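# Spannbettlaken rutscht ständig von der Matratze – was hilft?

**Wakine37**

Ich habe seit März eine neue Matratze und seither ein neues Hobby: nachts um drei Laken einfangen. Das Spannbettlaken (Jersey, laut Packung »für alle gängigen Matratzen«) springt an der Ecke oben links ab und wandert dann Richtung Hüfte. Gewaschen wurde es immer bei 60 Grad, in den Trockner kam es auch. Gibt es etwas Besseres als Fluchen?

---

**Beatriz Teixeira**

Erst mal messen, und zwar die Höhe der Matratze. Die Breite kennt jeder, die Höhe steht gern auf dem Schildchen, das man am ersten Tag stolz abgeschnitten hat. Meine alte hatte 15 cm, die neue fast das Doppelte, und mein gesamter Lakenbestand war über Nacht Dekoration.

Wenn die Steghöhe reicht, liegt es oft am Aufziehen. Ich mache es so:

1. Obere Ecke an der Wandseite zuerst, und zwar richtig tief, bis der Gummi unter der Matratze sitzt. Dann diagonal die untere Ecke.
2. Die beiden anderen Ecken nachziehen, Matratze dabei kurz anheben. Wer Rücken hat, holt sich Hilfe.
3. Von der Mitte nach außen glattstreichen, ohne an den Rändern zu zerren. Bei Rosa sieht man jede Falte, bei Grau lebt man ruhiger.
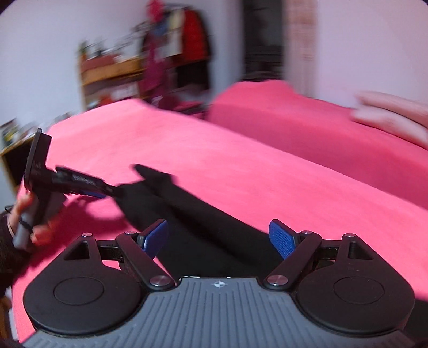 4. Überschuss an den Längsseiten unterschieben, nicht einfach hängen lassen.

Und den Trockner würde ich weglassen. Jersey läuft ein, und der Gummi nimmt die Hitze persönlich.

---

**Hiltus_110**

bettlakenspanner kaufen fertig. gibts für ein paar euro mit clips. hab die von Istico seit jahren

---

**Pasaribu**

Die Clips kenne ich. Halten gut, bis einer davon nachts gegen den Lattenrost schnalzt und das ganze Haus wach ist. Bei mir hat eine dünne Antirutschmatte unter der Matratze mehr gebracht, denn das Laken war unschuldig: Gewandert ist die Matratze. Schieb vor dem Schlafengehen mal mit dem Knie dagegen. Bewegt sie sich, kannst du Laken kaufen, bis der Schrank platzt.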